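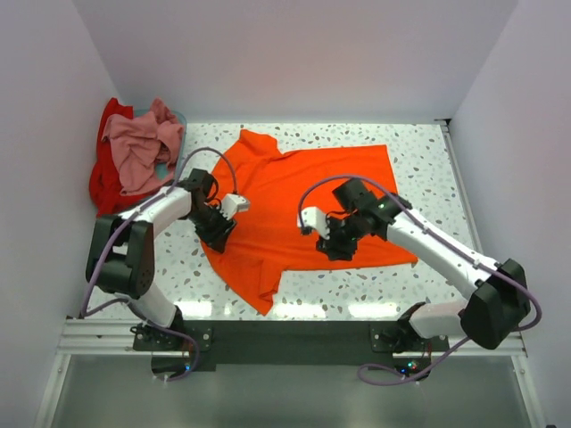

Friday, bench notes, folding cell (Skostberg)

Coffee first, then the cables, which is the order everything ought to happen in. Merle Whitcombe asked me to write down what I did this week so that whoever has the cell next month doesn't have to come and find me, and I'm happy to, although I warn you all that I'm going to ramble a bit.

The cell read 2,565 cycles when I powered it down this morning. The last proper going-over was back in April and I had been putting this one off because the arms were behaving so nicely. Then on the evening run the left one began stopping short on the inward sweep, always in the same part of the move, and you could hear the wrist complain a little. No fault code, just a polite stop and a retry. My first thought was the wrist joint. My second thought (a better one, for once) was the purple cable.

We leave a big loop of it standing up at each wrist so there's slack when the wrist rolls over. Good idea, and I stand by it, but the clip behind the elbow on the left arm had crept down the link, so the loop had grown at the bottom and shrunk at the top. At full reach it was pulling. I moved the clip back to its paint mark, put a fresh strip of the rubber under it, and ran the sweep by hand with the power off, slowly, both directions. Lovely and free. Then I did the same on the right, where the clip had hardly moved at all, and left well enough alone.

Other things while I was in there:

Base bolts. Went over both bases with the small torque wrench. Two on the left took a bit of a turn, none on the right. I've put new witness marks on everything in white so we can see at a glance next time. Please don't wipe them off when you clean the plate!

Fingers. Both sets off, washed, dried, back on. The left pair had lint packed in behind the pads, a surprising amount of it. Līga Jaunzems thinks we should do this every Friday and I've come around to her view.

Homing. Three homes on each arm after the bolts, then the Fovport check. Left wrist offset came out at 82 counts, which I saved. The right one didn't need changing. If you see the left arm come in low over the fabric, look at that number before you touch anything else.

Tabletop. Wiped down with the plain cleaner only. The Brunton stuff leaves a film and the T-shirts slide on it, as we all learned.

Still to do: the drop over the front rail. Both cables hang free there and I'd like a proper guide on each side. Merle has a drawing for a bracket somewhere and Terkar can probably bend us a pair if we ask nicely. Until then, mind your knees when you reach in from the front, and never lean on the cables to steady yourself.

Left the slow T-shirt program loaded, half speed, both arms. I'll sit with it after lunch for an hour or so before I let it go back to full speed, and I'll add the stop count under this entry.

3 comments · 2 shares

We use cookies to keep you signed in and to remember your notebook settings. Accept | Manage preferences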